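Chapter 5
Tracing a False Claim to Its Source

Learning Goals

After reading this chapter, students should be able to separate a claim from the evidence offered for it, find the earliest known version of a rumor, and write a correction that does not spread the error further.

5.1 The Lanthorpe Ballot Rumor

On a Wednesday morning in August, a short post appeared on a community message board in the town of Lanthorpe. It stated that 137 absentee ballots had been found in a storage unit and that county officials had ordered them destroyed. The post gave no source. By evening it had been copied to 75 other pages, several of which added details that the first version did not contain. One page named a moving company, Gangate, as the owner of the unit. Another claimed that a court case was under way.

No such ballots existed. The number had been taken from a public report on absentee envelopes returned by the post office because the voter had moved. Those envelopes were blank, were logged on arrival, and were kept as the law required. Gangate rented no storage space in the county.

The rumor is useful for study because each part of it can be checked against a record. The number was real, but it described something else. The company was real, but it had no link to the event. A reader who confirmed either detail alone might have accepted the whole account.

5.2 Claim, Evidence, and Record

A claim is a statement that can be shown to be true or false. Evidence is the material offered in its support. A record is a document made at the time of an event by a person with a duty to keep it. In this chapter, students will work with 2 sets of records from the Lanthorpe case, the envelope log and the message board archive. Both are reprinted in the Ofori Reader that accompanies this text.

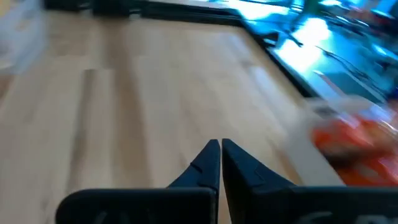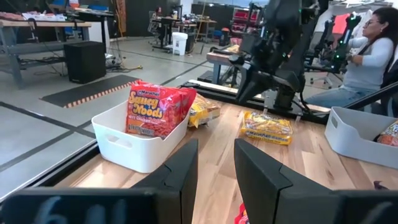

Hosico, responding to an earlier edition of this chapter, objected that the envelope log should not be treated as final proof, as a log may itself contain errors and students ought to be told who kept it and how it was reviewed.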